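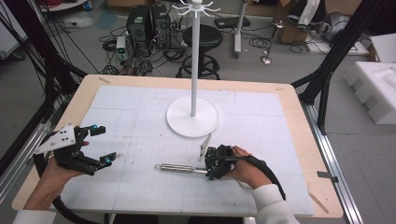

How to run a hands-on demo table at your robotics open day

We opened our lab to the neighbourhood on a Sunday in May, and I got put in charge of the table where visitors can have a go with the hand-held grippers. I'd never run one before! A few people have asked how we set it up, so I've written it down while I still remember.

Step 1. Pick a task people get straight away. Ours was hanging things on a little white stand with a crown of hooks at the top. You pick up the metal rod by its end and get the loop over a hook. Kids understood it before I'd finished talking (their parents wanted the full explanation first). Leokadia had wanted to do cable plugging, but save that one for your keen visitors.

Step 2. Cover the table. We used a big pale sheet with a faint grid on it. It gets smudgy, but the grid is great for putting everything back in the same spot between turns. Do your reset the same way every time.

Step 3. Sort out your cables before the doors open. With a gripper in each hand you've got a cable running back over each wrist, and people will turn around to talk to their mates. Run each one towards the visitor's body, leave enough slack to reach the top hooks, and tell them to keep their feet still.

Step 4. Demo it yourself first, slowly. I do one full go without talking, then a second one where I explain. Bring the jaws in level with the table and close on the narrow part of the rod. Most people come in too steep and chase it across the sheet.

Step 5. Keep turns short. We gave everyone eight minutes, and by the end of the arvo we'd had 48 people through. Radosław ran the sign-up sheet at the door and was ruthless about it, bless him. Leave 15 minutes free in the middle so whoever's hosting can get a cuppa and check the screws on the grippers.

Step 6. Have an answer ready for "but where's the robot?" I got this constantly! I'd say that people show the movements by hand first, and the recordings are what the robot learns from later. Then I'd send them along to Zbigniew at the next table, who could talk about the learning side until the cows came home.

If you've got a good idea for a second task, leave a comment. I'm after something for under-tens that doesn't roll.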